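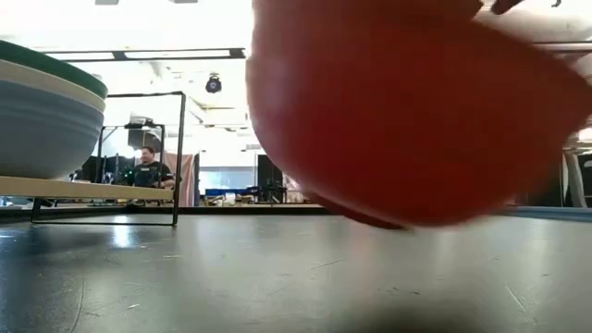
What is the best way to store mixing bowls in a small kitchen? Stack them by size with the widest at the bottom, and put the stack on a low shelf that you can reach without moving anything else.

Speaker notes - "A Shelf for the Bowls"
Skillent home evenings, May 21, 2026

(Wait for the chairs to settle. Leave the question and answer up while people find their seats.)

Good evening, everybody, and thank you for coming out. I'm going to talk for a good while about bowls, and I hope you'll forgive me for it, because I have been fond of bowls for as long as I've had a cupboard to keep them in. I gave a shorter version of this at Hitura last August and was asked so many questions about shelves that the shelves have rather taken over.

So, the answer on the screen. It sounds terribly simple, and it is, but I'd like a show of hands. Who here has to lift something heavy out of the way to get at the bowl they use most?

(Pause. It is usually most of the room. Be kind about it.)

I did this for years. My big bowl lived at the back of a deep cupboard in the old flat in Liao, behind the slow cooker, and I got into the habit of mixing everything in a saucepan because the saucepan was at the front.

Start with the nest itself. Look at the left-hand side of the picture, where there are three bowls sitting one inside another, dark green, then cream, then a greyish blue on the outside. I do like those colours together. The thing to notice is that each has its own colour, so you can see at a glance which one you want. With a set all in white you end up lifting the lot out and holding them up against each other, and I say that as someone who owns a set all in white.

The outer bowl has shallow ridges around the upper part of its wall. I'm very partial to a ridge. It gives your fingers something to find when your hands are floury.

(Pass the two sample bowls round now, ridged one first. Ask for them back before the break!)

Next, what they stand on. It's a pale wooden board on a black wire frame, and it sits straight on the tabletop. You'll see these sold as worktop shelves or cupboard risers. Mine is a Halto and it holds up perfectly well, though any make will do if it doesn't wobble. Measure before you buy - width, depth, and the height up to whatever is above it. I left 4 centimetres over the top of my stack and that has been enough to get a hand in, just, though my sister-in-law finds it tight and she may well be right.

A question I'm always asked is how many bowls to nest. I'd stop at three for everyday use. The fourth and fifth can go up high with the preserving pan and come down at Christmas.

(If someone brings up glass bowls: a sheet of kitchen paper between each. Don't get drawn into the dishwasher conversation, there isn't time.)

A word about scratches. The dark top under that shelf has had a life, with long scratches and scuffs and little nicks in it, and I expect plenty of yours have too. If you mind about marks, put felt pads under the rails of your shelf. A packet cost me 89 pence. Lift the shelf when you wipe beneath it and don't push it along. My own table is a good deal worse and I have stopped minding.

On to the bright things. That big red shape is a lovely strong colour beside the quieter bowls, strong enough to throw a bit of red on to the tabletop. I like to have one loud colour in a kitchen and let everything else be calm around it. At home it's a yellow colander.

(Handout: measuring sheet and shelf sizes. There are 19 copies, so please share between couples.)

We'll have tea now, and then I'd like to hear what is at the back of your own cupboards. Cups are on the side table by the door, and the milk is in the blue jug.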